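We use cookies to keep this site running and to remember your preferences. By continuing to browse you agree to our use of cookies. Accept | Manage settings

Diary, 16 May 2021

Up at a quarter to six without the alarm, which tells you how much I was looking forward to this. The rain had gone through in the night and left everything dripping, and from the kitchen window I could see the top of the big red oak at Pelby just starting to catch the sun. I have been thinking about that oak since February. It's 68 feet by Boglárka's clinometer and it has a dead limb on the north side the thickness of my waist, right out over the footpath, and today I finally got to go up and deal with it. I ate two eggs standing up and forgot my coffee on the roof of the truck (it stayed on as far as the gas station — a personal best).

Boglárka was already there when I pulled in, sitting on her rope bag and eating a roll. She had the throw line out and flaked into its cube, neat as anything, and she said I could have first go. First throw sailed clean over the wrong fork. Second throw hit the trunk with a noise like a dropped skillet. Third throw, right through the union I wanted, and the bag came down the far side as sweet as you please! I may have whooped. A man with a spaniel looked at me and went the other way.

I want to get down what I learned about the friction hitch while it's fresh. I have been tying my climbing hitch with a cord that was too stiff, and all spring I've been fighting it, tugging it down with my thumb every time I wanted to move, and then it would bite late when I sat back. Erzsébet told me weeks ago to try something softer and I nodded and did nothing, as usual. So on Thursday night I finally swapped it out, four wraps over and two braids below, dressed it properly, and hung off the garage beam for an hour with the radio on. What a difference. Today it slid when I asked and grabbed when I sat. I went up the first thirty feet hardly thinking about it, which has never once happened to me before. 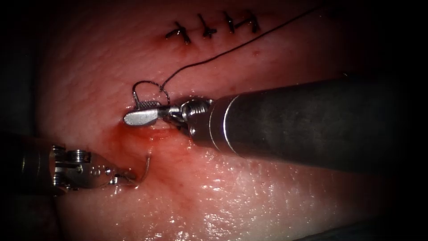

Four knots in a row, with black thread.

Knots are the whole thing, really. I used to think climbing was going to be about arms. When I signed on with Dernitz I did pull-ups on the door frame for a month, and then my first week I got passed in the canopy by Erzsébet, who is sixty-one and smokes, going up as if somebody were reeling her in. She'd tied everything well and set everything straight, and she rested whenever she felt like it. I was hanging underneath, purple in the face, with my lanyard on the wrong side of a stub. I've tied every knot at least ten times a night since then, on the arm of the couch, and I can now do the running bowline behind my back, which has no use whatsoever but makes me very happy.

Anyway, the oak. At the main fork I stopped and put my lanyard round and just had a look. You get a different tree once you're inside it. From the ground that dead limb looked like one straight piece, and from the fork I could see it had a twist about two thirds along and an old pruning wound that had never closed over, with a woodpecker's hole drilled right under it. I called down about the hole, and Boglárka made me check it properly with the little flashlight before we did anything else. Empty, only some chips and a lot of earwigs. Good. I'd have come straight back down if there had been eggs in it, and gladly, though I'd have sulked in the truck.

We'd talked the rigging through on paper but it still took a good while to set. Block on the stem above the limb, lowering line through, half hitch and running bowline out past the wound, tag line on the tip so Boglárka could swing it away from the path. I crawled out farther than I liked. My second tie-in was above me and the hitch was behaving and I kept telling myself both of those things out loud. The bark out there comes off in plates and you think you have a foothold and then you have a plate.
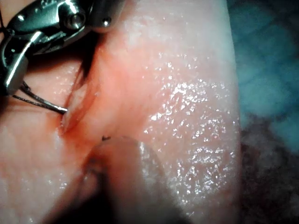 I made the undercut first, then the top cut an inch farther out, all by handsaw, because I wanted to hear the wood. Erzsébet taught me that one. She says a chainsaw tells you it's over after it's over, and with a handsaw you get a creak and a tick and a bit of a sigh beforehand. I got all three! I stopped with the saw still in the cut, clipped it back on, moved my feet, and called the stand clear. Then two more strokes and it went, slow as a drawbridge, and the line took it so gently that I hardly felt the stem move. Boglárka let it run and then eased it and it came down on the grass beside the path like somebody setting down a couch. I could have kissed that block.

The rest of the limb came off in three pieces and every one was easier than the last. I took the final cut back to just outside the collar and it's the best one I've done. Nice clean face, no tear, angle right. I sat and looked at it for a while. It's silly to be proud of a cut that no one is ever going to see from below, but the tree will have it for the next eighty years, and I'd like it to close over round and even and not leave a pocket like the old one did. Whoever did that old one left a stub as long as my forearm. I've left stubs too, I'm not going to pretend. There's a linden in Trotcombe I can't drive past.
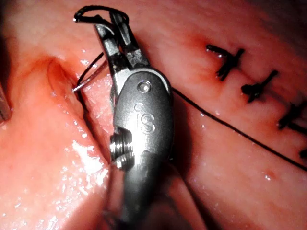

Came down for lunch at half past twelve and my legs had that lovely wobble. Cheese sandwich, an apple, and the rest of Boglárka's rolls, which her aunt makes with caraway. She told me about the Vörös contract. They've got 14 mature plane trees along the avenue that need going over this summer, all crown cleaning and deadwood, no removals, and Dernitz has been asked to price it. She thinks we'll get it. She thinks I might climb on it! I tried to be calm and chewed my apple, and then I asked her eleven questions in a row about plane trees. The fluff gets in your throat, apparently, and you want a mask on from May on. The bark is slick when it's damp. And the unions are usually good and strong, so you can get up high and stay up high, which sounds like heaven to me.

I do need to sort out my gear before then. Writing the list here so I can't lose it:

New scabbard for the handsaw. The leg straps on mine have stretched and it swings around to the front when I'm limb walking.
Bigger first aid pouch, the kind that mounts at the back of the harness.
Wash the climbing line. It's grey with sap and it's starting to feel like wire. Bathtub, cool water, rope soap, hang it in the shade.
Retire the old blue lanyard. There's a glazed spot near the snap and I keep looking at it and then looking away. Cut it up tonight so I'm not tempted. (Done, after supper. It's now a very expensive dog leash.)
Ask Erzsébet about her spare cambium saver.

The bridge on my harness is at 1000 hours or near enough by my log, too, so that gets replaced whatever it looks like. I looked it over with the magnifier and found nothing wrong, but I don't want to be the person who was one week late.

In the afternoon Boglárka climbed and I ran the ground, and I have to say I'm getting to like the ground. I used to think of it as the waiting part. Today I had the lowering line through the friction device with three wraps, and I found that if I watched her shoulders and left the saw alone, I knew when the piece was going to come. I let the second one run a touch too long and got a look for it. Fourth one was perfect. She's so quick up there, and so quiet, and she never seems to reach for anything that isn't already where her hand is going. I'm going to steal the way she stows her redirect sling, doubled through itself on the left side so one tug frees it.
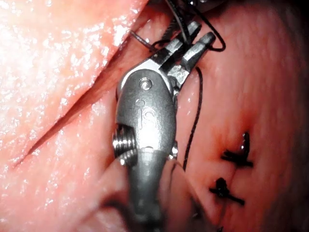 Tip of the instrument at work, jaws uppermost.

We chipped the brush and stacked the logs for the parks people and raked until you'd never know. The spaniel man came back the other way and said the path looked lighter, and it did! You could see right through to the river where there'd been that dead grey thing hanging over everything. He asked if the tree would be all right and I gave him a much longer answer than he wanted, with hand gestures. The dog lay down.

Home by five. Bath, and a look at the damage: one scraped shin, sap in my left eyebrow, and a bruise on my hip in the exact shape of a carabiner. I oiled the saw and hung it up, and coiled the throw line back into its cube, not as neatly as Boglárka does. Mom called while I was doing it and I put her on speaker and told her about the block and the tag line and the creak, and she said "and you were tied on the whole time?" and I said yes, twice, and she said all right then and told me about her tomatoes.

Still light out and I'm too wound up to sleep. I've got the soft cord in my lap and I'm trying the hitch with five wraps on top, to see if it would suit a thinner line. Grabs well. Bit slow to release. Will try it on the garage beam tomorrow, low down, before I say anything to Erzsébet. And must remember to take the mug out of the truck.

Last updated: Sunday evening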